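Applies to 9-a-side games played in two halves of 30 minutes. The same method works for other formats if you change the length of the half in the header row.

# Keeping a shot and substitution log from the touchline

The log is a single sheet per game. It records every shot by either team, every substitution, and the score when each of them took place. It can be kept on paper or in a spreadsheet on a phone. Paper is easier in rain if you have a covered clipboard. The phone saves typing later.

## What you need

- A clipboard with a cover, or a phone with a spreadsheet app
- A watch with a count-up timer
- Two pencils
- The squad list with shirt numbers
- A printed outline of the attacking third

The Trakard sheets sold in pads already have the outline on the back. A plain page with a hand-drawn penalty area works as well. Draw it before leaving home.

## Set up the header

Write the opponent, the field, the direction of play in the first half, and the length of the half. Direction matters. If it is missing, the shot locations from the second half cannot be flipped correctly afterward.

Under the header, list the starters by shirt number in one column and the substitutes in the next. Leave space to the right of each number for minutes.

## Log columns

| Column | Entry |
|---|---|
| Half | F or S |
| Minute | Whole minute, rounded down |
| Team | U (us) or T (them) |
| Event | Shot, goal, sub on, sub off |
| Player | Shirt number, or a dash if not known |
| Zone | Letter from the outline |
| Score | After the event |

Restart the timer at the beginning of each half. Do not run it through the break. A continuous clock looks tidier but forces you to subtract the first half and its added time from every later entry.

## Zones

Divide the attacking third into zones and give each a letter:

- **A** -- inside the goal area
- **B** -- inside the penalty area, central
- **C** -- inside the penalty area, either side
- **D** -- outside the penalty area

More zones than that cannot be judged reliably from the touchline. If you stand level with the halfway line, shots at the far end will look closer to goal than they are. When in doubt between B and D, look for the penalty area line behind the player's standing foot.

## Recording a shot

1. Watch the shot until it is saved, blocked, wide, or in.
2. Look at the watch.
3. Write the minute and the team.
4. Write the zone.
5. Write the shirt number last.

The order is deliberate. The minute and the zone are forgotten first, while a shirt number can be checked with someone else at half-time.

A blocked shot counts as a shot. A cross that drifts toward goal does not, unless the goalkeeper has to touch it. Own goals are entered as a goal for the team that benefits, with a dash in the player column.

## Recording substitutions

Use two rows for each change, one off and one on, with the same minute. With rolling substitutions there can be up to 4 changes at one stoppage -- in that case, write the numbers going off as a group, then the numbers coming on, and split them into rows at the next quiet moment.

Do not log a substitution when the player is called. Log it when the referee lets the new player on.

## Checks at half-time

- Count the players marked as on the field. The total should be 9 unless someone has been sent off.
- Compare the last score entry with the referee's score.
- Fill in any missing shirt numbers.
- Draw a line under the first half and write S at the top of the next block.

## After the game

Copy the sheet into the spreadsheet on the same day. Minutes played are worked out per half: time off minus time on, with 30 entered as the time off for anyone still on the field at the whistle. Added time is ignored. This undercounts slightly but treats every player the same way.

Then sort by zone and compare the totals for the two teams. One game says very little. A run of games against similar opponents starts to show whether shots are coming from B or mostly from D.

Save the file under the opponent and the month, for example `Trollham-May`. If you play the same team twice in a month, add H or A.

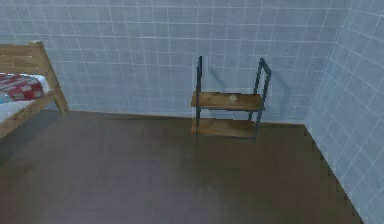
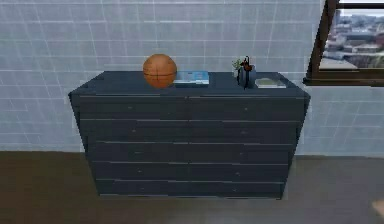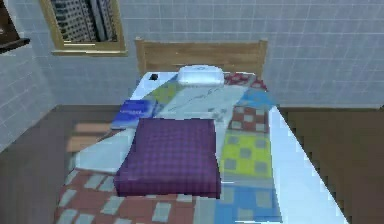

**R. Widmer**

## Common errors

**Timer started late.** Note the delay next to the header and leave the entries as written. Correct them all in the spreadsheet with one formula.

**Two players with the same number.** This happens with borrowed shirts. Add a letter to one of them on both the squad list and the log before kickoff.

**Score column out of step.** Find the last row where both teams' goals agree with the referee and work down from there. The usual cause is a goal logged as a shot.

**Pencil rubbed off.** Use a softer lead and turn the page less. The Flimard covers have a clip at the bottom edge that holds the sheet still.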